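Let the Robots Practice on the Boring Part

I have been reading robot learning papers for a long time now, and I can't remember the last one that made me get up and walk around the kitchen. The Losico report did. It came out in April, it runs to more pages than it needs, and its main idea fits in a sentence: when a two-armed robot keeps failing at a task, stop recording whole new demonstrations and record only the few seconds where it goes wrong.

That sounds like common sense, and any piano teacher would nod at it. You don't play the whole sonata again to fix bar 98. But most labs I know of still collect data the other way. Somebody sits down, drives the arms through the full job from start to finish, resets the table, and does it again until dinner. Most of what gets recorded is the arm traveling through empty air, and the arm was already good at that.

Rigoberto Echeverri and his coauthors took a policy that had been trained on full kitchen-table tasks and let it run until it got into trouble. Then a person took over, fixed the grasp or the handoff, and gave control back. They kept those short pieces, 133 of them in all, and trained on them with a sampling weight that fades as training goes on. The fading matters a lot! Leave the weight high and the policy starts acting as if every moment were an emergency, with a lot of fussy little regrasps. I love that they printed those runs too, and gave them a full section.

What wins me over is the choice of objects. A flat board on a flat table is a miserable thing for a gripper to pick up, and a round cup next to a tilted tray is a small trap.

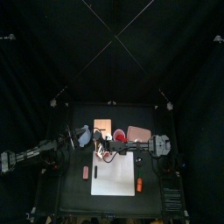
With two arms the trouble multiplies, because each one can spoil the other's approach, and a full demonstration hardly ever shows how to get out of that. An expert driver avoids the mess in the first place. So the policy never sees the mess, and then meets it on its own the first afternoon. Short corrections put that missing material back in.

I do have complaints. There are only 3 training seeds per setting, and the comparison with the older Plondorent method uses that group's default settings, which were tuned for a single arm. I'd also like to know how much depends on who is doing the correcting. The report had 2 operators, both very practiced, and I suspect a beginner's fixes would be a lot messier. Maybe messier would even help. I'd read that paper tomorrow.

Still, this is a method a small lab can try with the arms it already owns, and the hardest part to build is a clean way to hand over control in mid-motion. Echeverri's group describes theirs in the appendix, down to the pedal. Start there.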